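About Flelavgate

Print this page | E-mail this page

Flelavgate is a small company that looks after other people's blogs. We move them, back them up, fix them when an update breaks the sidebar, and explain things in everyday words to the people who write them. We don't write posts for anyone and we don't sell advertising.

The company was started by Itsuki Takagi and Rin Shibata. Both had kept personal blogs for years before that. Rin's was about sewing and secondhand books. Itsuki's was mostly about bus routes. When the free service they were both using announced it was closing, they had until the end of October to get everything out, and the export file left behind every comment and most of the photos. They wrote a small program to fetch the rest. Other bloggers on the same service asked for help, then asked if they could pay for it, and that was the start of the business.

The program is called Hailu and we still use it. It has been rewritten 2 times, the second time by Kohei Nishimura, who joined us to do that job and stayed on. Hailu copies posts, drafts, comments, categories and pictures from an old blog and puts them into a new one with the dates kept as they were. It also makes a list of any links that no longer go anywhere, and you can decide what to do with those yourself.

Who we work for

Nearly 570 blogs are in our care at the moment. Most belong to one person. There are food blogs, family history blogs, a good many knitting and quilting ones, some travel diaries, and a few that haven't had a new post in years but whose owners want them kept online. We charge the same for those as we do for the busy ones.

We also look after a handful of group blogs. The largest is Trirnby, a shared blog for home cooks, which had 1615 posts in its archive when it came to us. It took most of a winter to sort out the categories. Somebody had made separate ones for "biscuit", "biscuits" and "Biscuits!", and each had its own readers.

What it costs

Moving a blog costs $349, whatever its size. The price includes the move itself, a check of every page afterwards, and a month of questions by e-mail. Yearly care is a separate plan and you don't have to take it. If you would like to run things yourself once the move is finished, we will send you the passwords, the backup file and a set of written notes, and wish you well.

We don't offer search ranking services. We get asked every week. If you want more people to find your blog, Mayu Ikeda can tell you which of your posts are being read now and what people typed to get there, and that report is part of the care plan. She won't promise you numbers. 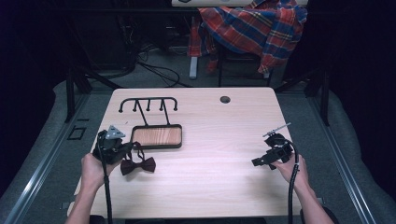 Mayu also runs the help desk, along with Oluwaseun Okeke, and one of them will answer when you write to us. We try to reply by the end of the next working day. Please send the address of your blog in your first message, and tell us what you were doing when the trouble started -- "I pressed update" is fine, we hear it a lot. Don't send your password until we ask for it, and don't send it by e-mail even then. We'll give you a link to a private form.

Where we are

Our office is on the second floor of the Drellmont building, over the print shop. Visitors are welcome if they write first. There is a lift, but the button for our floor needs a firm push. Parking is on the street.

The next beginners' evening is on 2nd September. We'll cover choosing a theme, setting up comments without drowning in spam, and how to organize your categories before you have too many of them. Bring a laptop if you have one. There's no charge and you don't need to be a customer.

Print this page | E-mail this page

Comments

Marg: You moved my quilting blog last year and all the comments came with it, even the ones from my late sister. Thank you again, Kohei.

patchworkpete: Does the $349 cover a blog with two authors?

Mayu at Flelavgate: Yes, it does. Two authors or ten, same price. Just tell us which name goes on which posts if the old site mixed them up.

Colleen B.: Is the beginners' evening all right for someone who hasn't started a blog yet? I have a name picked out and that's it.

Oluwaseun at Flelavgate: That's fine, Colleen. Bring the name and we'll see if it's still free.

Recent items

Keeping your old web address after a move
What to do with broken links
Sorting out the Trirnby archive
How often should I back up?
Hailu now copies drafts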